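Planner swap on a two-arm sorting cell: is Vitetus worth the bother?
Forum: Control and planning software
5 replies

bitbucket_ned
We run a two-arm cell that picks mixed electronics out of a steel tray and drops them into four yellow ones. The planner is Bitus, which we know inside out. Our integrator, Siddiqui, wants us on Vitetus and says it handles both arms as one problem, so no more taking turns over the middle. Has anyone run it on real parts? The demo was all cubes.

kerbside
Ran it for a month at our Kostby site. Planning is quicker, I'll give it that. We logged 2952 picks and 531 needed a retry, nearly all of them anything with a cable on it. It plans for the rigid bit and pretends the rest isn't there.

oldloop
Bit unfair. That's perception, not the planner. If your camera node hands over a box round the board and leaves out the leads, no planner on earth will save you. What were you using for segmentation?

kerbside
The one that ships with it. So when they sell me the pair as a bundle, I judge the bundle. I also don't buy the "one problem" claim. Look at the logs with both arms near the centre and one of them sits waiting, same as Bitus. It's a lock with a nicer name.

bitbucket_ned
Can't speak for the lock, but the leads worry me. A typical load for us is a round red board with a bundle of thin coloured wires off one side, plus a small metal part with its own black cable. As far as I can tell the planner sees neither cable. The arms' own cables loop well out from the links too, and I doubt those are in the collision model.

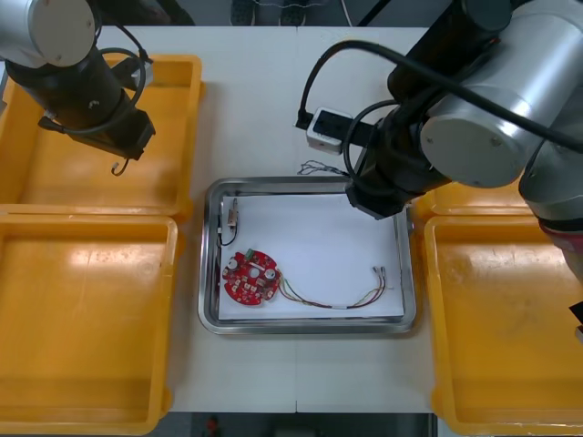 Reply 5 of 5
oldloop
They won't be unless you add them. Pad the links by hand and accept a slower cell. For the boards, label about 500 of your own views with the wires marked, then run both planners on the same masks. Until someone does that, I wouldn't believe either camp, me included. And don't let Siddiqui pick the test parts.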